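Stovville Evening College > Food Studies > Baking Basics > Handouts > Week 6

WEEK 6: SHORT DOUGHS
Zeleke Building, room 111. Aprons on, hair back, phones away.

Still owed from week 5: pie crust worksheets. Leave them in the tray.

What "short" means

Nothing to do with height or time. Old use of the word, means crumbly, breaks easily. Same "short" as in shortening. A short dough = fat has stopped the gluten from making long stretchy strands. You bite, it snaps or crumbles, doesn't pull.

Bread = long. Shortbread = very short. Pie crust sits in between, flaky, different thing, see last week.

Gluten again, quick review

Two proteins in wheat flour, glutenin and gliadin. Dry, they do nothing. Add water, they hook up. Work the dough, they line up and get strong. Three ways to keep that from happening:

- less water (butter has some, that's usually all a shortbread gets)
- fat on the flour before water gets there
- hands off

Lower protein flour helps too. All-purpose is fine. Bread flour no. Cake flour alone goes powdery, some people like it, I don't. Cutting in a little rice flour or cornstarch gives you that sandy bite. Semolina is the gritty version.

Question from last term that will come up again: does resting the dough make it tougher? No. Resting relaxes what gluten there is and lets the flour soak up the moisture evenly. Also chills the fat. Rest it.

The ratio

One part sugar, two parts butter, three parts flour. BY WEIGHT. Not cups. Every year someone does cups and gets a puddle. That's 6 parts total, so divide your batch weight by 6 and you have one part.

Practice one: flour 300 g. What's the butter, what's the sugar? Write it on the back.

Practice two, harder: you want a 700 g batch. Work out all three and round to something the scale can read.

Salt is on top of the ratio, a good pinch. With salted butter, taste first then decide. Vanilla, lemon zest, caraway, whatever, also on top. Liquid vanilla is so little it won't matter. Vanilla seeds or paste if you want the specks.

Butter temperature

Two schools.

Cold butter, rubbed in. Crumbs like damp sand, then press together. More crumbly, more sandy. Slow, warm hands are a problem.

Soft butter, creamed with sugar. Smoother dough, easier to roll and cut. But cream too long and you beat in air, cookie puffs, spreads, loses its edges. Stop when it's smooth. Not fluffy!! Fluffy is for cake.

Soft means your thumb leaves a dent. Shiny or greasy means too warm, put it back in the fridge, have a coffee.

Melted butter: different cookie. Denser. Not tonight.

The Bendeo mixers have a paddle and a whisk, use the paddle, lowest speed. When the flour goes in count on it being ready a few seconds before you think it is.

Sugar

Granulated = crunch. Powdered = melts in the mouth, more tender, and there's usually starch in it so it's a bit drier. Brown = chewier, pulls in moisture, hard to get a snap. Superfine is the traditional choice and it's what we have tonight.

Sugar also competes for water, one more thing keeping gluten down. More sugar = more spread, more color. Less sugar = holds a stamp or a mold better.

Shaping

Fingers: press in a square pan, score BEFORE baking, cut again while warm.
Rounds: roll, cut, chill again on the sheet.
Petticoat tails: one big round, crimp the edge, mark in wedges.
Molds: dust well, press hard, knock out, chill. Shallow patterns vanish.

Prick all over with a fork. Old way of letting steam out and it stops the middle doming. Looks right too.

Keep the thickness even. Thin edge + thick middle = burnt edge + raw middle. Two wood strips on each side of the dough as a guide if your rolling is wobbly.

Baking

Low and slow. 300 F, middle rack. Time depends on thickness so look at it, don't just watch the clock. You want pale gold at the edge and a dry-looking surface. Will still be soft when it comes out. Leave it alone, it firms up as the butter sets.

Darker = nuttier, more snap. Pale all over can mean underbaked: raw flour taste, greasy feel. Break one open. Wet-looking stripe in the center, give it longer.

What happens in there, roughly in order: butter melts, the dough slumps a bit, water turns to steam and leaves, starch mostly stays ungelatinized (not enough water), sugar and milk solids brown. The last bit is where the flavor is.

Bought vs. homemade

Homework for next week. Pick up any packet of plain or vanilla shortbread and read the label. Is the fat butter, or butter plus something, or all vegetable? Where does it come in the list? Any leavening? Ingredients are listed by weight, heaviest first, so flour should be first and you can guess at the ratio from there. Bring the lable, eat the rest.

Then a taste side by side with yours. Snap, crumble, melt, aftertaste. One word each is plenty.
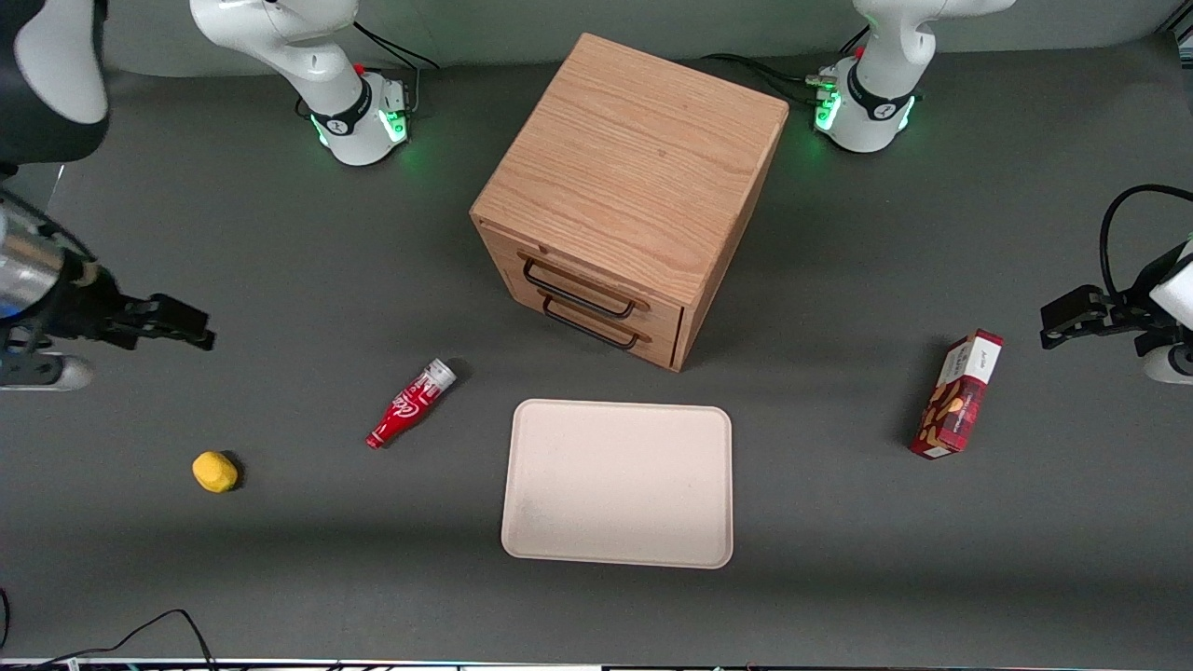
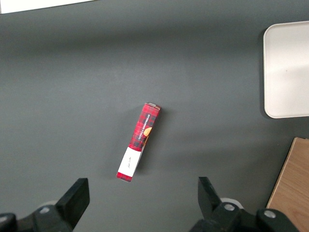
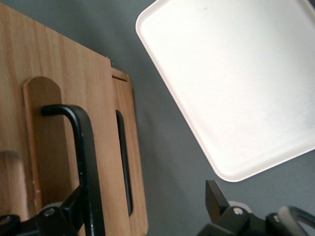

Zinash Shiferaw disagreed with the part about butter always winning on flavor. Her point was that a blend holds its shape better in a warm kitchen, that plenty of people grew up with the vegetable fat kind and taste butter as too rich, and could we please do a blind tasting before calling one of them right. Fair. Blind tasting is on for next week, coded cups, so don't write your name on yours.

She also asked why packaged stays crisp so long. Short answer, low water and a good wrapper. Very little water left after baking, so not much for mold to work with. What gets it in the end is damp air (goes soft) or the fat going stale (smells like old crayons). Light and heat speed up the second one.

Storing yours

Cool all the way first. Warm cookies in a tin = steam = soft cookies. Tin or jar with a tight lid, parchment between layers. Don't put them in with anything moist, no fruit bars, no cake. Soft ones can go back in a low oven for a few minutes, works fine.

Raw dough freezes well as a log. Slice from frozen. Wrap twice or it'll taste of whatever is in there, onions usually.

Troubleshooting

Spread into a puddle: butter too warm, too much sugar, or no chill. Or cups.
Tough: overworked, or water got added.
Falls apart before baking: not pressed enough. Warm it a little in your hands, don't add milk.
Falls apart after baking: cut cold. Score while it's warm.
Greasy: underbaked, or the butter broke. See above.
Bubbles: no fork.
No flavor: salt. Nearly always salt.
Edges brown, middle white: oven runs hot, the left one by the window does this, turn your pan halfway.

Words to know

Short, rubbing in, creaming, docking (the fork holes), gelatinization, crumb, leavening. Quiz is on these plus the ratio. The gluten diagram is not on it.

Reading

Bidari coursepack, the section on fats. Skip the part on lamination, we get to that in November with puff pastry. If your copy is missing pages tell me now not the night before.

Next week: blind tasting, then choux. Bring a piping bag if you own one, there aren't enouhg to go around.

Clean down: scales wiped and OFF, butter back in the walk-in, no flour down the sink.

Contact: Food Studies office, Zeleke Building | © Stovville Evening College | Back to top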